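Kitchen Sessions Move to Flustport

The data collection work that started in the back room at Bistel has a proper kitchen now. Since November the arm has been bolted down at the Flustport site, where we have a full-length counter, working outlets and enough cabinet space to keep the props out of the way between sessions. Lavanya Alva is running the schedule, and Kamala Nambiar is looking after the recordings once they come off the machine.

For those who haven't followed the project, the goal is a set of 1000 recorded demonstrations of ordinary counter jobs. A person guides the arm through a task from start to finish while the cameras and joint readings are saved together. The learning system is then trained on those recordings and tries the same tasks without a person at the controls. We are collecting first and training later, so most of this quarter is plain repetition.

The task list has 9 entries at the moment. They include moving a piece of fruit from the plate to the cutting board, putting toast on a plate, folding a towel in half, taking a spoon out of its box and putting it back, and standing a bottle up after it has been laid on its side. Each one is written on a card with a start condition and an end condition. If the end condition isn't met, the recording is still kept, but it gets a "failed" tag and doesn't count toward the total.

The overhead camera takes in nearly all of the counter, and we use its view to check the setup before each block of recordings.
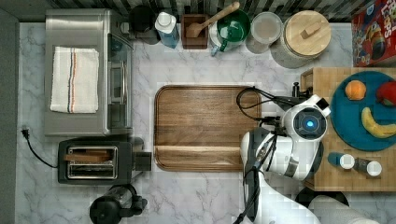
The arm at the Flustport counter, with fruit on the right and the toaster and toaster oven on the left.

Lavanya changes the layout between blocks. In the first weeks we left everything where it was, and the trained model did well as long as nothing moved. Then someone put the plate on the other side of the board and the arm reached for the old spot. Now the plate, the board and the bottles are shifted after every 6 recordings, and the containers along the back are swapped around once per session. It slows things down, but the last test run was clearly better for it.

Clutter stays in on purpose. A cereal box or a kettle may have no part in the task on the card, but people have these things in their kitchens and the system has to work with them there. Please don't tidy the counter before a session. If something is broken or sticky, tell Lavanya and she will replace it.

So far 200 demonstrations have passed review. Kamala goes through each one at double speed and looks for three things: a dropped object, a hand in the view, and a gap in the joint readings. The gaps were a real nuisance at first. We traced them to a loose connector and they have mostly stopped since the cable was replaced. Anything recorded before that fix is being checked a second time, which is why the total on the shared sheet went down for a few days.

Fruit needs a mention. Bananas bruise quickly under the gripper, and a banana at the end of the day doesn't look much like the one we started with. We tried plastic ones from Zotier, but they slid around and the grip force was wrong. We are back to real fruit, bought fresh for each session. Receipts go in the envelope inside the left cabinet door.

We still need people to guide the arm. No experience is required, and the practice run takes less than an hour. It helps to have several different operators, as everyone reaches for things a little differently and we want that in the recordings. Sessions begin at 9 in the morning, and anyone at Bistel or Nambiar can sign up on the sheet outside Lavanya's office. Wear short sleeves or roll them up, and leave bracelets and watches in the tray by the door.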